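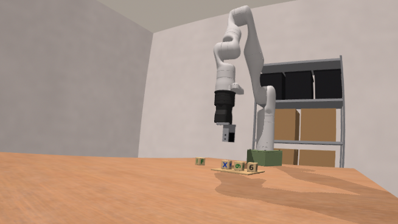
We had meant to go to the open day at the Mirkby paper mill in December, when they string lights along the canal, but the car had other plans and so did the weather. Spring turned out to be a fine time for it anyway. The parking field was firm, the daffodils were out along the mill race, and the lady at the gate gave us each a sheet of paper made that same morning, still a little damp at the corners (mine is drying under the dictionary as I write).

The tour begins in the rag loft, up a very steep stair - hold the rail! - where cotton scraps used to be sorted by hand beside the long windows. Our guide had worked at the mill for most of her life and let us feel the difference between good shirt cotton and the poor stuff. From there you go down to the beaters, which make a tremendous racket, and then to the vat room, my favorite by a mile. 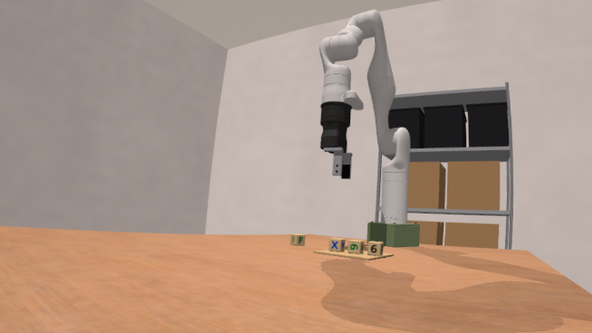

Author: Windo

Saturday, March 24, 2018

In the vat room you may try pulling a sheet yourself, and of course I did. You dip the mold in, bring it up level, and give it a gentle shake both ways before the water drains off. Mine came out thick on one side and thin as a moth's wing on the other, and I was as proud of it as if I had built the whole mill. My sister's was much better, and she mentioned it all the way home.

Upstairs in the drying room the big sheets hang 80 to a line, and the smell is lovely, a bit like clean laundry and a bit like an old schoolbook. I could have stayed there until supper.

Lunch was pea soup and dark bread in the old counting house. Do get there before noon, as the bread ran out while we were still in line. Tickets were $2 at the gate, and the shop sells odd-cut sheets in bundles of 100, which I am already using for letters. The mill opens its doors again in the fall, and I have promised to bring my aunt, who will want a seat near the soup.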